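Imham Reading Circles - progress report to the Prornard Fund, second quarter

Shares 4 | Comments 2

Dear Ms Fothergill,

I am pleased to report on the work which your grant has supported until the end of May. The reading circles for newcomer adults are now running in two neighbourhoods, Vieira and Gollel. In this period we lent 432 books, and 70 learners are enrolled at the two centres.

The Vieira circle meets on Sunday at the community centre, after lunch. Attendance is steady, but many learners work shifts and they come every second time. For this reason we have changed the programme - each session has now its own short story, which is finished on the same day. The Gollel circle is smaller and more advanced. They have asked for Canadian authors and for one evening of poetry, and we have ordered the books. 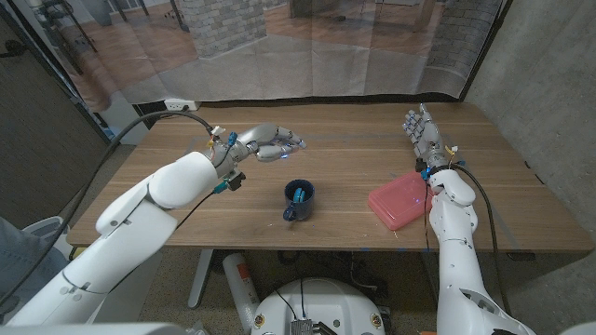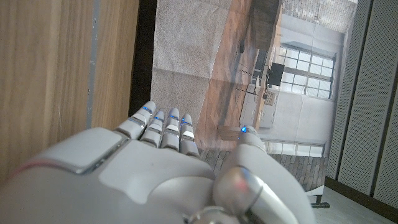
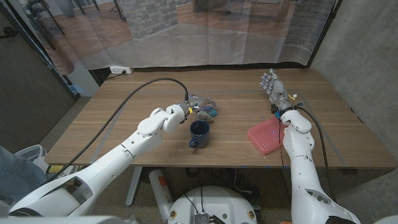 Mélanie Lavoie wrote to us after the spring sessions that the short stories suit her much better than the novel did, but the print in the blue reader is too small and she would like the large print edition for the whole group. We agree with her. The cost can be covered from the travel line, where around $400 is not spent.

One difficulty remains. The cupboard for the books in Gollel is shared with the choir, and the key is not always available before 6 p.m. We have requested a second key from the centre.

For the next quarter we plan to train four new group leaders and to finish the catalogue. The receipts will follow by separate mail.

With kind regards,
The Imham coordination team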